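# Menos ropa, mejor doblada

Llevo unos años defendiendo en casa y fuera de ella una idea que no le gusta a casi nadie: el problema de la ropa es la cantidad, y ningún armario nuevo lo arregla. Cuando nos mudamos a Urkbridge compramos un armario Kuhlmann de dos cuerpos, con barra doble y cajones. En septiembre ya estaba lleno. Habíamos traído la misma ropa de siempre y, al ver sitio libre, trajimos más.

Hice entonces lo que suelo hacer cuando algo me molesta, que es un inventario. Saqué todo, lo puse sobre la cama y lo apunté en una libreta. Entre los dos teníamos 292 prendas, sin contar calcetines ni ropa interior. De muchas no recordaba ni la compra. Había camisas con la etiqueta puesta y un abrigo que pesaba como una manta y que no me cerraba desde hacía tiempo.

No voy a proponer una cifra ideal. Las listas que dicen cuántos pantalones debe tener una persona me parecen una tontería, porque un fontanero y una profesora no gastan la misma ropa. Lo que propongo es más modesto: que cada uno sepa lo que tiene. Quien lo sabe compra menos, y además compra mejor.

Los pantalones son un buen caso. Un pantalón caqui de algodón con cintura elástica sirve para trabajar en el jardín, para viajar y para estar en casa. Se lava sin cuidados y se guarda doblado, sin percha. Con dos como ese se cubre media semana. 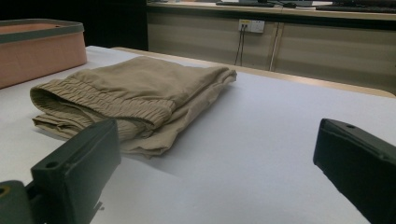
## El precio de lo barato

El argumento contrario lo conozco bien. Ilse Diekmann, con quien compartí oficina muchos años, me decía que comprar mucho y barato es una libertad que nuestros padres no tuvieron, y que criticarla es cosa de gente con el armario resuelto. Tiene parte de razón. En mi casa la ropa se heredaba, y heredar un jersey ajeno a los doce años no enseña ninguna virtud.

Pero lo barato tiene un coste que no figura en la etiqueta. La prenda de mala calidad se deforma, se aparta y se sustituye, y la apartada sigue ocupando sitio. Después hay que llevarla al contenedor, y ahí mucha gente da el asunto por terminado. Bernd Petersen, que trabajó en un almacén de clasificación, me explicó que buena parte de lo que llegaba no servía ni para trapos. El tejido estaba tan mezclado y tan gastado que sólo quedaba pagar para que se lo llevaran.

Tampoco me convencen los accesorios para ordenar. He tenido cajas Kornex con tapa, que obligan a levantar tres para llegar a la de abajo, y unas fundas al vacío de Zesex que perdieron el vacío en un mes. Son productos pensados para guardar lo que no se usa, y para eso prefiero no guardarlo.

## Doblar es una costumbre

Doblar, en cambio, lo defiendo. No hablo de los rollitos verticales ni de los cajones por colores, que duran hasta la primera mañana con prisa. Hablo de doblar en una mesa, con las dos manos, cuando la ropa sale del tendedero. Se ve entonces el dobladillo que se está soltando, el botón flojo, la rodilla que clarea. Una prenda que pasa por las manos cada semana se arregla a tiempo, y la que va del cesto a la silla y de la silla al cuerpo se descubre rota en la calle.

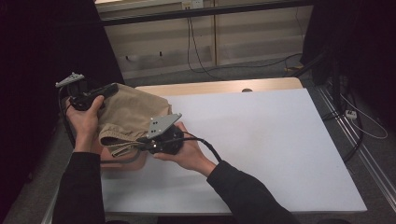 *Una tela beige doblada, sujeta por un pliegue junto al dobladillo.*

A mí me enseñaron a doblar mal y tarde. Aprendí de adulto, por necesidad, y sigo sin hacerlo bonito. Las pilas me quedan torcidas y los pantalones, algo abultados por un extremo. Da igual. Lo que cuenta es el rato dedicado a mirar la ropa, y que lo hagan todos los que viven en la casa. Durante décadas ese trabajo recayó en una sola persona por familia, y sospecho que de ahí viene que tantos hombres de mi edad no sepan de qué tejido son sus camisas.

De aquel inventario salieron de casa bastantes prendas. Algunas las regalé, otras acabaron de trapo en el garaje, y el abrigo se lo quedó un primo mío. El armario Kuhlmann sigue siendo demasiado grande. En la parte de abajo, donde antes iban los jerséis, guardamos ahora las maletas y la plancha, que por cierto uso muy poco.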